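Gripper drops / won't hold close after pad swap – anyone seen this?
Forum: Grippers and End Effectors
14 replies, 219 views

memel_bench
Posted February 3, 2018

Parallel two-finger, hand-held version, same jaws we run on the arm. Fault is it lets go on its own. Close on a part, hold, and somewhere past 15 seconds the fingers relax a few mm and the part drops. No error on the controller. No beep, nothing. Just opens a hair and thats it.

Swapped pads on both fingers in September, ran fine til two weeks ago.

Done so far: new cable, reflashed, different supply. Same thing on all of them. Dropped a 400 gram steel slug yesterday and it missed my foot by not much, so now I care.

sandhu_rd_garage
Does it do it empty? Close fingers on nothing, leave it, see if the gap creeps.

memel_bench
Empty it holds all day. Only under load.

torque_goblin
Then it's thermal. Motor heats up holding against the part, driver folds back the current, fingers relax. Seen it a dozen times. Lower your hold current and quit squeezing so hard.

kestrel44
Disagree. Fold back would throw a flag on most of these drivers. I'd look at the pads. If the bond is going, the rubber shears and the part walks down, looks like the fingers opened but they didnt. Did you measure the gap or just eyeball it?

memel_bench
Eyeballed. Fair.

Pads are the soft glued kind, I used Skinance adhesive because it was in the drawer. Maybe dumb.

sandhu_rd_garage
Post a pic of the fingers open over the bench, pads showing if you can.

memel_bench
Ok. Fingers wide open, low over the table. Left pad is the one you can sort of see, the edge strip looks worn to me. Right one is in shade, sorry.

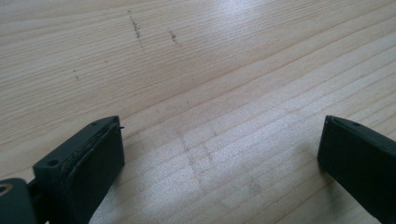
Things to check, in order (kestrel44, editing this as people add stuff)

1. Measure the gap. Calipers across the finger tips at close, then again right after the drop. If the number is the same its the pads. If it grew its the drive. Do this before you buy anything.

2. Look at the pad edge under a loupe. Left one does look uneven along the top to me but I can't tell from a photo if thats glue, rubber or dirt. Push it sideways with a thumbnail.

3. Log motor current for the full hold. 23 samples a second is plenty.

4. Check the finger screws. All of them, both sides.

torque_goblin
Step 3 should be step 1 but whatever.

kestrel44
Calipers take ten seconds. Logging takes him the afternoon.

dockside_auto
What's the thing sticking off the tip of the left finger? Tiny wire or a bristle or something. Is that meant to be there?

memel_bench
Huh. No idea, never noticed it. Going to look.

dockside_auto
If it's a strand of something it could be between the pad and the part when you close. Probably nothing. But pull it with tweezers, not with your fingers in the jaws while its powered.

sandhu_rd_garage
+1 on that last bit. Power off, unplugged. Trigger is right under your hand on those.

And stop testing with steel. Use a foam block or an empty Caltex oil bottle til you know what it is. Lay a towel down too.

memel_bench
Ok calipers done. Three runs. Gap grew on two of them, didn't on the third, but the part still dropped on the third. So... both??

torque_goblin
Told you. Drive.

kestrel44
Third run says otherwise. Part fell and the gap stayed put, thats slip. I think you have a tired pad AND a hold current problem, and the second one might be you cranking up the force to cover for the first. Did you raise it after the pads went on?

memel_bench
...yes. Twice. Part was sliding so I bumped it up.

torque_goblin
ok I'll give you that one. But he still has to turn it back down or he'll cook the motor with new pads on. And I'd still like to know why there's no flag. A gripper that lets go and doesn't tell anybody is a safety problem, I don't care how good the rubber is.

sandhu_rd_garage
Agree with goblin there. Pull the arm off that job too if it has the same jaws and the same glue. Same settings, it'll do the same thing, and from a lot higher up.

memel_bench
Arm is stopped, tagged it this morning. Plan is old pads off, scrape the glue, new pads with proper two part, force back to stock. Then log current like goblin said. Fault flag – found a line in the settings file that might be masking it, not sure yet, need to read the manaul.

Wire thing: haven't got to it. Will post the current log when I have it, probably not til next week.

kestrel44
Let the glue cure the full time on the packet. Don't rush that part.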